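Pimham
A data card for the tabletop tidying set, mugs and small boxes

Status: usable, with the grumbles listed further down
Current release: 4
Maintained by: the Kombo tidying group, Jostitz

What this is

Pimham is a collection of recordings of small household things being put where they belong. Mugs go on a rack. Small things go in a box and the box gets its lid shut. Then somebody undoes it all and it starts again, much like a real kitchen, except that in a real kitchen you get a cup of tea out of it.

We began it after an earlier collection, Flarnix, which tried to cover an entire kitchen and ended up mostly covering the cutlery drawer. Flarnix is still available and we still answer mail about it, slowly. Pimham is smaller on purpose. It has one table, a short list of objects and a firm view on where they go.

If you want variety of location, go elsewhere. If you want to know a great deal about five mugs, welcome.

What is in the release

There are 18 sessions. Each session is a folder with the recordings, a plain text note written by whoever set the table that day, and a layout sheet saying what was out at the start and what counted as finished. The notes are uneven. A few run to a page and one says "as before, but the box was further back", with no indication of what came before. We have left them as written.

Folders are named by session number and layout letter. Layouts A to D are described below. Session 7 has two layout sheets as we changed our minds over lunch. The second one is correct.

The objects

Mug rack. Wooden, dark brown, with slotted dividers. It looks like the sort of thing that is bought with good intentions and then used for post. It holds the mugs upside down at a forward tilt, and that tilt is the cause of most of the interesting footage in this collection. A mug put down level with the table will sit on the rack for a moment as though it had been persuaded, and then it will leave.

Mugs. Plastic, in pastel colours: pink, blue and a pale mint green. We chose plastic after a short and expensive period of not choosing plastic. The colours were picked for being easy to tell apart, a decision made in good light. Under a warm evening lamp the blue and the mint get on rather too well, so evening sessions have been left out of this release.

Box. Small, white, hinged lid. The lid opens upwards and stands at the back, and has a dark blue strip down the middle that turned out to be very handy for telling which way round the box was facing. We would love to claim this as foresight.

Paper. Brown kraft paper, one big sheet over the white table top. It gets replaced when it becomes too creased to ignore, and we have had some lively talks about when that is. The sheet number is in the session note. If a session note has no sheet number, assume the previous one and lower your expectations.

How the table is laid

All layouts use the same paper and the same white wall behind. Left and right are as seen by the fixed camera.

Layout A. Rack on the left, box in the middle with the lid open. All mugs start on the paper, in no order. Finished means all mugs on the rack, upside down, handles wherever they like.

Layout B. As A, but mugs of a colour must line up one behind the other. Pinks go on the left and blues to the right of them, with the green one at the back by itself. We did not mean the green one to look lonely. There is only one green one, and it had to go somewhere.

Layout C. Mugs already on the rack. The box starts closed, and the work is in opening it, filling it and closing it. The rack is only there to be avoided. It has been bumped in more sessions than we care to list, although we have listed them, in the file called bumps.

Layout D. Everything starts in the wrong place, including the rack. We are quite proud of D. Hardly anyone downloads it.

For anyone laying the table at home to match, the order we use is paper first, then rack, then box, then mugs. Smooth the paper out from the middle. Put the rack down square to the table edge and then leave it alone. People like to give it one last nudge, and the last nudge is always wrong.

When it is done properly under the B rules, the rack has the green mug on the top slot, then a pink and a blue in the middle row, then another pink and another blue in front. It looks like a shop display for a very calm shop.

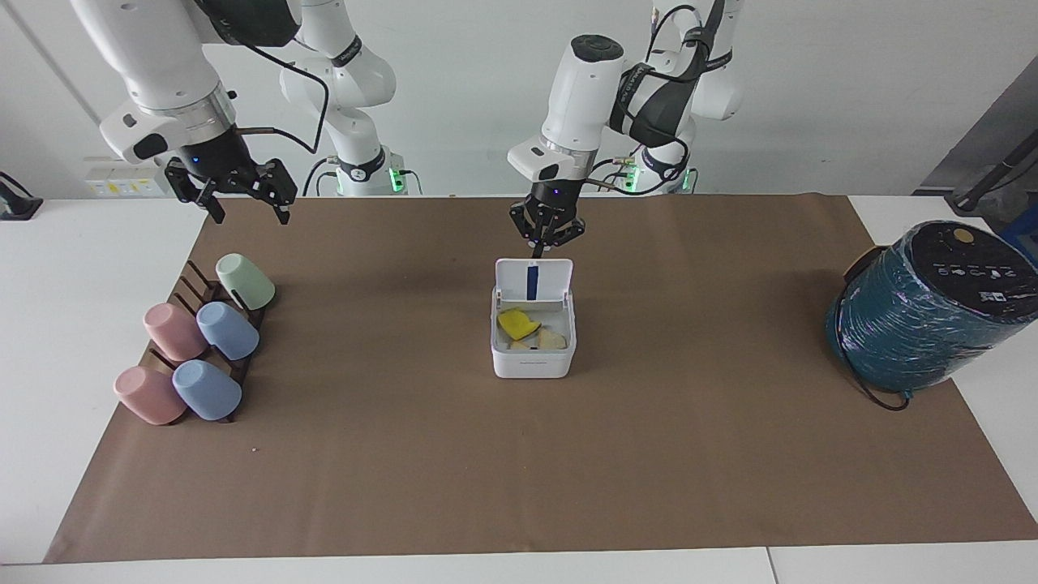
What counts as tidy

This took longer to settle than anything else in the project, and produced the longest mail thread any of us has been part of. The rules as they now stand:

A mug is put away if it is on the rack, upside down and not touching the paper. Leaning on a neighbour is allowed. Leaning on a neighbour so hard that the neighbour falls off later in the session is marked as a fall for the neighbour, which one of us still feels is unjust.

The box is shut if the lid is down along its full front edge. A lid resting on something that sticks out of the box is not shut, however much you want it to be.

The paper does not have to be flat at the end. We gave up on this in January.

Crumbs, fluff and stray specks on the paper are not objects and are not labelled. If your software insists on finding them, it has sharper eyes than our vacuum cleaner and we wish you both well.

Labels

Each session has a label file with one line per event. The events are: picked up, put down, put away, fell, lid opened, lid closed, bumped. There is also "dithered", for long spells in which a mug is held over the rack and nothing is decided. It was added as a joke and is now the most requested label we have.

Times are in seconds from the start of the recording. Colours are written as pink, blue and green, in lower case. Older files say "mint". They mean the same mug.

Where two mugs share a colour, they are numbered at the start of the session and keep that number until the end. The numbers do not carry over between sessions. Pink 1 in one session may well be pink 2 in the next, and we have no means of asking it.

Known faults

The layout sheet for session 4 has left and right swapped. A corrected sheet is in the same folder with "corrected" in its name. Please use that one. We kept the wrong one as somebody had already cited it.

Two of the D sessions end before the box is shut. The notes do not say why.

The rack was turned round by accident part of the way through the B sessions and turned back again later. With this particular rack it makes less difference than you might fear, but the slots do not line up exactly if you lay one still over another.

The paper curls at the corners in dry weather. Where tape was used, it is mentioned in the note.

Some put away labels are a little early. The mug had been let go of and looked settled, the labeller was an optimist, and the following line says fell.

What it is good for

Sorting by colour, stacking and racking, opening and shutting lids, judging when a job is finished. People have also used it to compare ways of describing a table in words, and one set of captions made from it is much better written than this page.

What it is not good for

Washing up. Nothing here gets washed. Anything to do with hot liquids, or cold ones, or liquids at all. Estimating how long tidying takes in a normal home, as our table has no letters, keys, half-eaten toast or children on it. It would also be a poor basis for claims about mugs in general. These are light plastic ones and they forgive things that a heavy stoneware mug would not.

Terms of use

Free for research and teaching. Please name Pimham and the release number, as the labels changed between releases and comparing results across them will only upset you. Don't repackage it under another name. If you cut it down for a class, keep the layout sheets with the sessions they came with.

Changes in this release

Evening sessions removed.
Dithered label added to all sessions, including the old ones, which was a long week.
"Mint" changed to "green" in new label files. Old files left alone.
Bumps file brought up to date for layout C.
Spelling of "cylinder" fixed throughout.

Reporting problems

Send the session folder name, the time in seconds and a sentence on what is wrong. Screenshots are welcome. Proposals for a sixth mug have been received and are under discussion. The rack may have room for it, but the B rules do not, and reopening the B rules needs more biscuits than the group currently has.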